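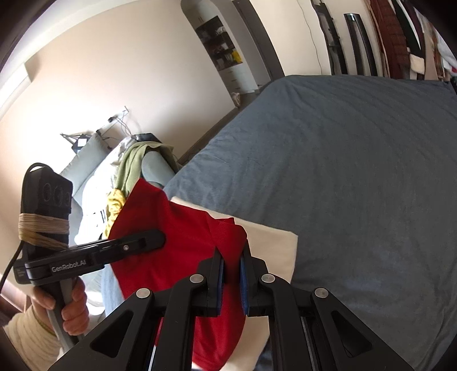
Deswood Folding Drying Rack, Large

Home > Laundry > Racks & Lines > Freestanding

Item no. 939
In stock. Usually leaves us in 2 working days.

A rack for people who own a tumble dryer and have seen what it does to a sweater, and for people who don't own one and have run out of chair backs.

The Deswood is a plain beech frame with 8 rails, two fold-out wings and a brass catch on each side. It opens in one movement once you have worked out which movement. Folded, it goes behind a door or down the side of a wardrobe, where it will stay politely upright until somebody opens the wardrobe.

We have sold it for years with very few changes. The catches used to be steel and squeaked. The feet used to be bare wood and wandered across tile floors under a full load, so they now have rubber caps. Customers wrote in asking for wheels and we tried wheels. We no longer offer wheels.

What it holds

One full machine load, if you are honest with yourself about what a full load is. Bath towels go on the outer wings, where they get the most air. Shirts dry best on hangers hooked over the top rail, buttoned at the neck. Socks will go anywhere and fall off anywhere. A double sheet fits if folded once lengthwise, and a king-size sheet fits in the sense that a king-size sheet fits anything.

The middle rails are set wider apart than the rest, so that a sweater can lie flat across them with its sleeves tucked in. Put a towel under it if the wool is heavy. Otherwise you get stripes across the chest, and those have to be steamed out.

New red things, dark denim and anything labeled "wash separately" should go on the lowest rails with nothing pale beneath them. The wood is sealed, but wet dye is patient. If you do get a mark, rub it with a damp cloth and a little dish soap the same day. Leave it till the weekend and it becomes part of the rack's character.

Sizes and materials

Frame: solid beech, water-based sealant
Rails: 8, beech, rounded
Catches: brass, two
Feet: rubber caps, replaceable
Finish: natural or gray wash
Assembly: none, despite the leaflet

Care

Wipe down now and then. Let it dry open. Please don't store it in the shower, which we mention only on account of the letters. If a rail works loose, a dab of wood glue and a night left alone will fix it. Replacement rails and feet are sold singly, and Arben Kadrić in our parts room will match the finish if you tell him which one you have. He will also ask how the rail broke. You may say what you like.

Delivery and returns

Shipped flat in a long, narrow box that couriers enjoy leaning against things. Returns are accepted within 3 weeks, unused. We can tell. The frame is guaranteed against splitting and warping in normal indoor use. Leaving it on the lawn through July is a hobby, and we don't cover hobbies.

Goes well with

Skerico wool hangers, wide shoulder, pack of 8
Ineo peg bag, canvas, with a hook that stays hooked
Woldegiorgis linen spray, unscented (we have asked, and it is for the creases)

Questions we get

Will it take a wet duvet?
Briefly.

Can I stand it over a radiator?
Beside one, yes. Over one, the beech dries out and the joints start to complain.

Is the gray finish darker than it looks on screen?
A little. It sits between driftwood and an old fence. We can mail a sample chip if you ask nicely, or even if you don't.

Does the small size use the same feet?
Yes, and the same catches. The rails are shorter and can't be swapped.

Prices and stock last checked February 18, 2022.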